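Arkwood Two-Arm Bench, Set-Up Guide
Section 4: Preparing the Table and Deciding What to Give the Arms

18 February 2025
By the Arkwood support desk, Wilport

Read this section after the arms are bolted down and the emergency stop has been tested (Section 2). It covers the table surface, the tape grid, the practice objects and the first picking run. The last part lists the household and shop chores that owners ask us about most, with a plain statement of which ones the bench can do today.

4.1 What you need

Brown kraft paper, enough to cover the work surface in one piece
Blue painter's tape
Foam cubes in at least two colors
One or more small hard objects from your own shop or home
A shallow tray with raised sides
A tape measure and a soft cloth

Do not use glossy paper or a plastic tablecloth. Shine from overhead lights confuses the head camera, and the arms will reach for the bright spot.

4.2 Covering the table

1. Switch the bench to HOLD. The status light turns steady.

2. Wipe the table and let it dry.

3. Lay the paper flat and tape it down along all four edges. Work from the middle outward and press out any bubbles.

4. Check that the paper does not ride up against the arm bases. Trim it if it does.

Caution: Keep both hands out of the reach of the arms whenever the status light is blinking. The arms move without a warning sound in this mode.

4.3 Laying the grid

The grid is for you more than for the machine. It lets you put an object back in the same place after each try, so that you can tell a bad grasp from a bad placement. Owners who skip it usually end up calling us.

1. Run one strip of tape down the center of the table, away from you.

2. Add more strips on both sides of it, keeping the spacing even.

3. Run strips across the table the same way until you have cells that are close to square.

4. Press the crossings down hard with a thumb. A lifted corner can catch on a fingertip and drag the paper.

The cells do not have to be perfect. The software does not read the tape.

4.4 Placing the objects

1. Set the foam cubes in the half of the table nearest you. Leave enough space between them for an open gripper to come down without touching the neighbor.

2. Stand the hard object near the center.

3. Put the tray off to one side. It may sit at an angle. It may also sit under a forearm, provided the arm has clear room above it.

4. Jog each arm until its gripper is open and pointing down over the grid.
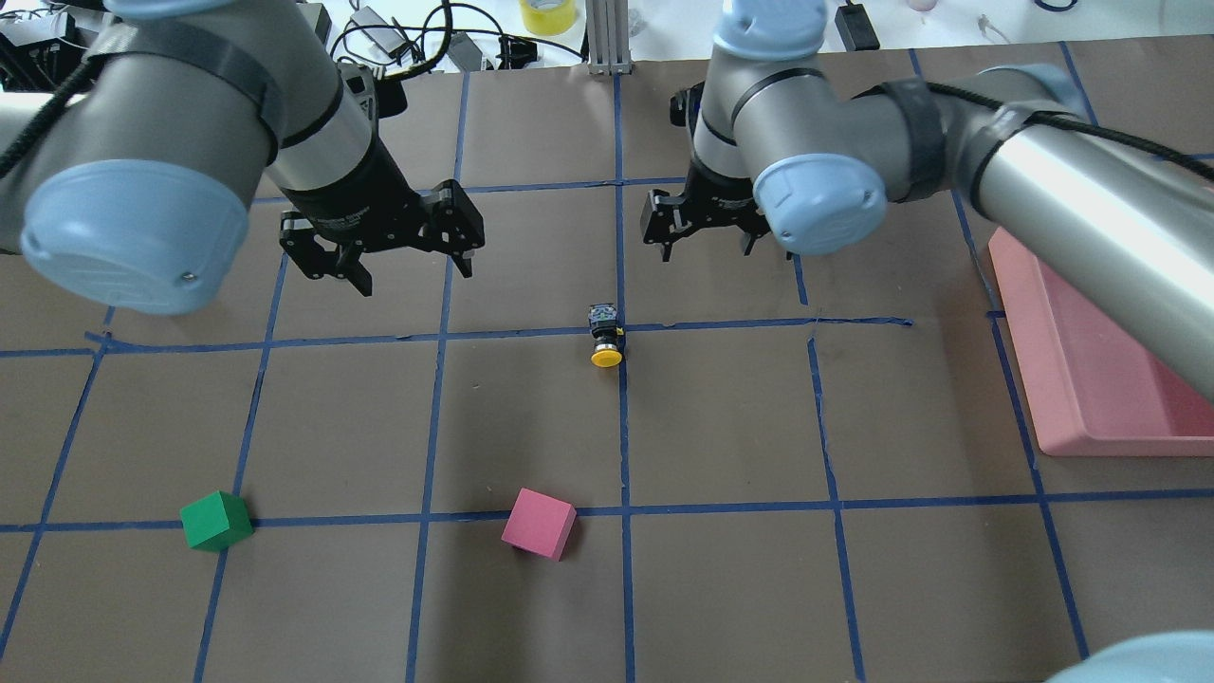
Figure 4-1. Both grippers open over the grid, with cubes, center object and tray set out.

Cubes do not have to be lined up with the tape. A cube turned a little, or resting on a strip, is a better test than one squared up in the middle of a cell. Very few things in a kitchen or a stock room are squared up.

Note: Foam forgives a grip that is too tight. Hard parts do not. Run the cubes first and move on to the center object only after they go well.

4.5 First picking run

1. Stand back from the table and set speed to 10 percent.

2. Choose PICK AND PLACE from the Gökçe menu. (Gökçe is the control program that ships with the bench. Older units show it as "GK" on the start screen.)

3. Tap one cube on the screen, then tap the tray.

4. Press RUN and keep a finger near the stop button until the arm has returned to its rest position.

5. Put the cube back where it started and repeat. Write down each miss.

6. Do the same with the other arm.

If an arm misses twice in a row, stop and go to Section 6, Camera Check. Do not raise the speed to get past a problem.

If the gripper closes beside the cube, the height is usually right and the side-to-side setting is off. If it closes above the cube, the paper thickness was not entered. Error 837 means that the two arms have asked for the same space. Press HOLD, jog one arm back, and start the run again.

4.6 Can it do chores yet?

Some, if they are set up as carefully as the cubes. The bench works well when the objects are few and firm and stay where they were put. It does poorly when things bend or spill. We would sooner have you know this now than after a weekend of trying.

Sorting small parts into a tray: Yes. This is the best use of the bench. Flondwood, a cabinet hardware shop that tested it for us from September on, uses it to sort knobs and caps between orders. A person still fills the table and empties the tray.

Clearing toys or blocks from a table: Yes, for pieces that fit between the fingers. Large or soft toys will be dropped.

Pressing buttons and closing lids: Sometimes. Pushing down is easy for the arms. Knowing that the button has been pushed far enough is harder, and you will need to set the depth by hand for each one.

Putting away silverware: Not reliably. Thin flat pieces lie too close to the table for the fingers, and polished metal gives the camera trouble.

Folding towels: No. The arms can pull a corner over, but the result changes each time and we do not support it.

Washing dishes: No. The arms are not sealed. Keep water off the table.

Anything with a blade or a hot surface: No. This voids the warranty.

As for time, a person clears a small table of cubes much faster than the bench does. In our own tests the bench took roughly four times as long. It makes sense for work that can be left to run slowly while you do something else in the same room. Do not leave the building while it is running.

4.7 After each session

1. Send both arms to the rest position and switch to HOLD.

2. Take all objects off the table, including any under the arms.

3. Look over the tape and replace any strip that has lifted or torn.

4. Wipe the finger pads with a dry cloth. Foam leaves a fine dust that makes them slip.

5. Replace the paper when it is creased or stained. Enter the new paper thickness if you change brands.

Continue to Section 5, Teaching a New Object.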